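I've been meaning to write this up for ages, and a couple of people asked after my last thread, so settle in, this one is long – working rules for having a robot do laundry in a shared room, and what I'd change about ours at Plurnby.

First, some background for the new folks (hello, there are suddenly more of you!). Our rule sheet started out as 9 lines taped inside a cabinet door. It then grew, the way these things do, into a 70-page document that I'm fairly sure only I read from start to finish. We're now back down to something you can read standing up, and I like it so much better.

Rule one is still the oldest. Before the arms get power, one person says out loud that they are the one holding the stop button, and everyone in the room answers. It feels silly for the first week. Please do it anyway, and please do it again after lunch.

Rule two is the door rule. A washer door is a big swinging thing on a hinge and it will happily fight an arm that pulls at the wrong angle. So: slow speed for any contact with a door or its rim, and no person's hands near the hinge side while an arm is powered. If you want to check the seal, you stop the robot first. Every time.

Rule three, baskets. A basket has to be put down inside the reach you wrote on the setup card. I've seen people nudge one closer with a foot mid-run to be helpful, and I understand the urge completely, but now your notes describe a room that doesn't exist anymore.

The laundry corner, with both arms at it:

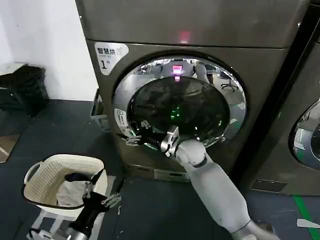
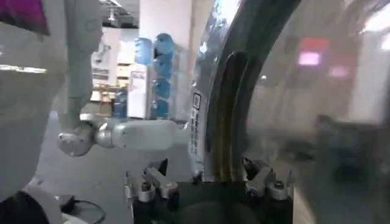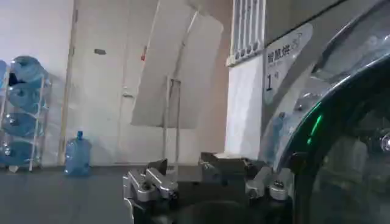
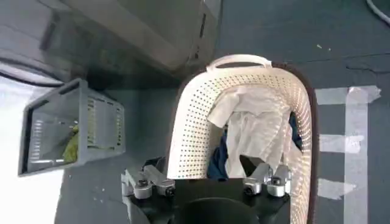 Rule four is the one I get the most pushback on, so let me take my time with it. Log the failed tries with the same care as the good ones. Our log was at 3085 entries when I last looked, and the ones I go back to are nearly always the ugly ones, where somebody wrote two full sentences on what the sleeve was doing when it all went sideways.

"Missed, retried" tells me nothing in November when I'm trying to work out why a gripper setting got changed. "Came in too low, caught the hem, basket tipped" is gold. Write it for a tired stranger, who will very possibly be you.

Rule five is floor markings. If you lay down tape, write on the setup card what each color means, and pull up the old tape before you put down new. Vahidi wrote this one for us and I grumbled over it for a whole month – I was wrong, and I've apologized with pastries.

Rule six: cables and pockets. Cables get walked end to end by a person before the first run. Pockets get emptied before anything goes in a basket. One forgotten pen and you'll be scrubbing a drum all evening while the robot stands there looking innocent.

Somebody from Prernley asked me whether all this could just be a checklist on a tablet. It could! We tried it. People tapped through it in a few seconds with their eyes on something else, me included. Paper on a clipboard, with a real pen and real initials, slowed us down just enough.

The part I'm still unsure of is retraining. Right now a person re-reads the sheet and does a supervised session after every 300 runs. The team over at Dradton goes by calendar instead, and they have a fair argument, which is that a person who's been away needs the refresher more than a person who's in here daily. I may end up stealing their version.

If you run something similar and your rules differ, I'd truly love to see them, scribbles and coffee rings and all. My replies are open and I do read everything, though it sometimes takes me a few days to get back to you. I'll post our one-page sheet under this once I've fixed the typo in rule two.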